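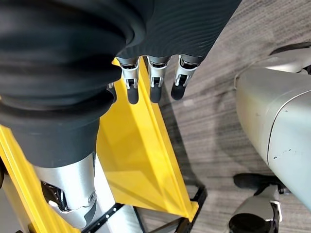
Yellow panels, back room.

The shelving in the back room has glossy yellow boards on a dark slotted frame, and I spent Sunday, 27/08/2023, deciding what it should hold. Malte Steinbach cleared it in June and left me a list with 39 lines, most of them shoe repair stock. The boards are easy to wipe but show every streak under the ceiling lights.

I set two rules. Flat stock goes on the upper shelf, one row, nothing stacked. Anything without a fixed place goes into a white plastic bin on the floor until it has one.
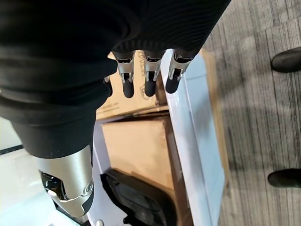 Cardboard is the exception. A box can stay in or against a bin if its flaps still fold down, but it gets a label the same day — pencil on corrugated board fades into the brown, so use a marker.

Search this blog Search
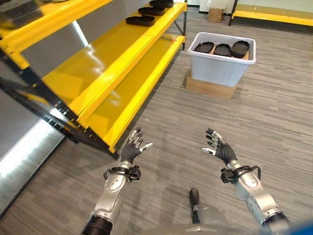 Filed under: Storage

Black soles are on the upper shelf and also in the bin, where they stand upright. Upright saves floor area. Flat is better for checking the rims. I have not settled on one method, and Mamta Pandey wants them all flat before the Listalthorpe order is packed. The lower shelf stays free for now.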